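Mending table is back at Curnham, and the green cloth is up first

I promised a quick update on the mending table, so here we go!
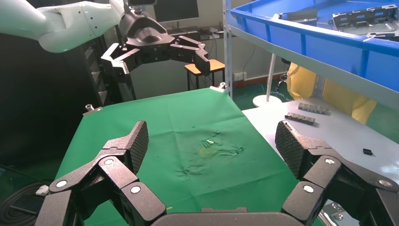
We're back up and running for September, and I could not be happier about it. The first job on the list is a green cloth with a worn patch near the middle – small tears, dark scuffs and a lot of puckering, the kind of damage that makes most people reach for the trash bag. Please don't! A cloth this size has plenty of good fabric left in it, and one bad spot is very fixable.

Milan Verbeke is leading the first session and he wants everyone to start with the clips. Get the far corners held down, smooth out the old fold lines with your hand, and only then look at the hole (I always skip this and I always end up with a crooked patch). Ward Lambrechts is bringing his bag of cotton scraps, 71 pieces at last count, so there should be a green in there somewhere.

Doors open at 6 and we wrap up at 9. It's free, but bring your own scissors if you're picky about scissors – I am. Tablecloths, napkins, curtains and aprons are all welcome. Heavy canvas will have to wait until the bigger needles come in.

Parking is behind the building, same as last year.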